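**Progress report to the Tallard Fund: Vaughan lamp repair and reuse project**

Period covered: March to June
Prepared by: Myfanwy Sayce

The project takes in used desk lamps, checks and rewires them where needed, and passes them on to students and home workers. Since the last report we have moved into the ground floor at Tornolholm and set up the room for regular work.

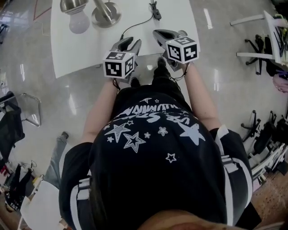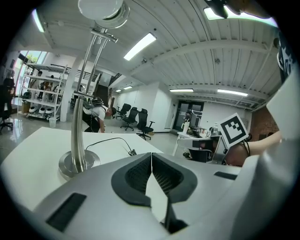 **Space**

The move went as planned, apart from a delay of two weeks on the electrical inspection. Rent is fixed until the end of the grant. The landlord has agreed that we can use the room in the evenings until 9 p.m., which the old lease did not allow. We still need a lockable cabinet for mains test equipment. Idris Probert has asked for quotes and will order one in July.

**Lamps**

We passed on 300 lamps in the period, which meets the target in the agreement. Most were simple jobs: a new plug, a new bulb, a clean. Inline switches remain the most common fault. The cheap ones crack when the screws are tightened, and we have stopped buying them. Arash Moradi found a better switch from Fivunon that costs a little more but can be opened and refitted.

Lamps with a heavy base are the ones people ask for. Clamp lamps move slowly, and we have agreed to turn down further donations of them until the current stock is gone.

Every lamp now goes out with a tag showing the test result and the highest bulb wattage. Caradog Rowlands wrote the wording and it has been checked by our inspector.

**Training**

Six people completed the basic repair course. One more started and left for a full-time job. The course now runs over four evenings instead of three — the third evening was too crowded, with cord replacement and testing both on the same night.

**Budget**

Spending is on track except for parts, which are over by around $2,000. Part of this is the change of switch. The rest is a bulk order of cord that we had planned for the next period and placed early to get the lower price. Drahomíra Doležal has moved the cord to the correct line in the attached sheet. We are not asking for additional funds.

**Next period**

- Install the lockable cabinet and update the equipment list
- Run the second course, with 19 names on the waiting list at present
- Agree a collection point with the college before the fall semester
- Send the revised parts budget by the end of August

The open question from the last report, on insurance for lamps lent out for events, is still with the broker. I will forward the answer when we have it.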